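Worero Household Move Guide
Section 3: Packing a small mixed box

Last revised 19 November 2025

Every move produces a box of things that belong to no other box. This section covers that one. It assumes you have already done Section 2 (Books, and why you own so many) and have a Tosidberg small carton, or any open carton with handle holes, ready on a table.

Before you start

Clear enough table for the carton and for whatever you are going to put in it. Packing on the floor is allowed, but your back will file a complaint by the second box.

Check the bottom of the carton. If it was shipped flat, it needs tape along the center seam and 3 inches up each end. Folding the flaps over and under each other in a clever pinwheel does not count as closing a box.

CAUTION: Do not load a small carton past 30 pounds. Handle holes are cut for hands, and cardboard has limits it will not discuss with you in advance.

Steps

1. Gather the loose items next to the carton. Soft toys, tissues, tubs, anything fluffy. Leave out liquids, batteries and whatever is ticking.

2. Put hard items in first, standing against a side wall. Cylinders roll if you lay them down, and they roll at night.

3. Fill the gaps with soft items. A fluffy thing weighs next to nothing and saves you a yard of bubble wrap.

4. Lower flat packs in from above, widest face up. Keep tissue packs sealed. An opened one will empty itself over the rest of the box before you reach the end of the street.
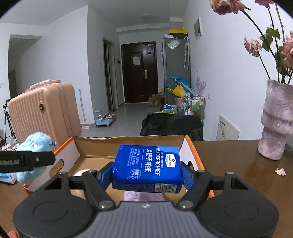
Fig. 3-1. Step 4: handkerchief pack over the soft layer, plush toy still to be placed.

5. Add the plush toy last, face up. Pressing it down to make room is fine. It will return to its former shape in the new house, looking at you.

6. Check that nothing blocks the handle holes from inside. Put a hand through each one and wiggle your fingers. If you touch fur, rearrange.

7. Close the flaps. They should meet without being leaned on. If you have to sit on the box, go back to step 3 and take something out.

8. Write the room and the contents on two sides and the top. "Misc" is a confession and should not appear on a label.

Notes

Tissues go near the top on purpose. You will want them on the first evening, for dust or for feelings.

If the carton is going into storage at Trunesside or another long-term unit, leave out anything scented. After 82 days in a closed box, everything in it will smell the same.

Kröger paper tape holds well on clean cardboard and poorly on dusty cardboard. Wipe first. The full tape chart is on page 119.

If items are left over when the box is full, start a second box and repeat from step 1. Do not put them in your coat pockets. See Section 4, Coats.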